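Teaching the Arm to Pick Up Clear Cups
A how-to from the Sturkenach school robotics club, March 2018

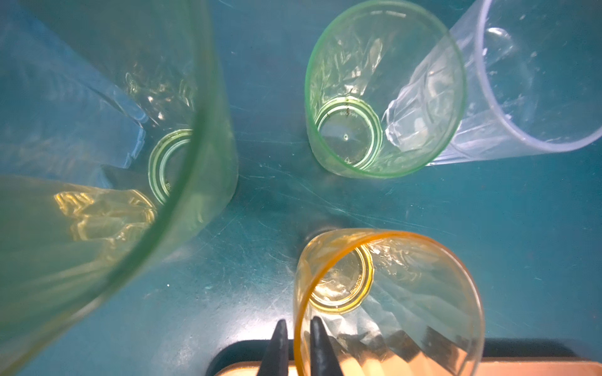

What you need

– Your team's arm with the two-finger gripper fitted
– Clear plastic cups, some with colored rims and at least one with no color at all
– The club laptop with the Nedelcu folder copied to the desktop
– A cloth for the work surface

Clear cups are the best challenge we've set all year! Light goes straight through them, one cup shows up behind another, and the arm's camera gets a lovely mess of curves and reflections. If your program can deal with that, it can deal with almost anything.

Step 1: Lay out the cups

Put them on their sides with the mouths pointing different ways. Let a couple overlap. Start with the colored rims, then add the plain one once things are going well.

Step 2: Find the rim

Open rim_finder and slide the threshold up until the edge of one cup stands out. Devendra's team got good results starting at 600. Ignore the ridges on the base for now (they look like tiny rims to the program, and it will chase them all afternoon if you let it).

Step 3: Close slowly

Set the grip speed to 3 and keep the fingers pointed at the side wall near the rim. Thin plastic dents fast. Stop as soon as the wall starts to bend, then back off one notch.

Step 4: Lift and save

Raise the arm a hand's width, hold for 5 seconds, and save the run, even if the cup slips. Failed runs are super useful! The log holds up to 1,000 entries, so save away.

Step 5: Mix it up

Turn every cup, swap places, and go again. Aurelia has the sign-up sheet for the May challenge, and teams should bring their own saved settings on a USB stick.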